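Secondary sanctions and the Clulley waiver

hepburn_desk
The notice gives non-US banks 70 days to wind down. Does that cover letters of credit opened before the announcement? The text only says "existing obligations."

trusari
It covers them if the goods shipped first. An open credit with no shipment is a new transaction.

S. Ankrah
Disagree. The last two rounds treated the credit itself as the obligation. Shipment date mattered only for insurance.

trusari
Those rounds had a written waiver. This one has a press statement -- a spokesman's answer is not guidance.

flonulum
Both readings miss the point. More than 100 firms will leave before the deadline whichever rule applies. Compliance departments price the risk, and the allied governments know it. Their blocking law has no enforcement record.
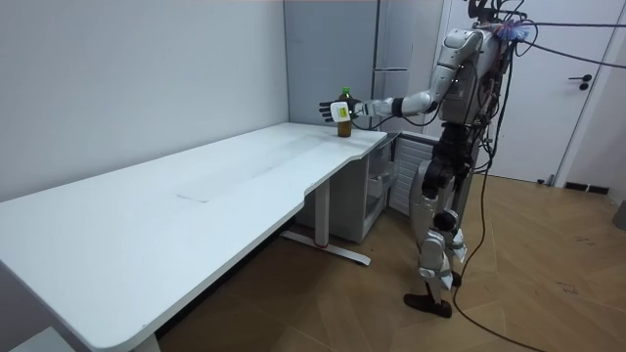
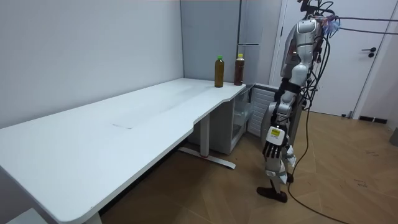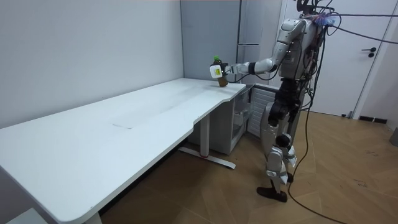
Back to the original question: file for a specific license now and state the date the credit was issued. If the waiver is published later, the filing does no harm.

S. Ankrah
Filing concedes jurisdiction. Our counsel would not sign that.

hepburn_desk
Ours would. I'll ask again on Monday and post the wording if they let me.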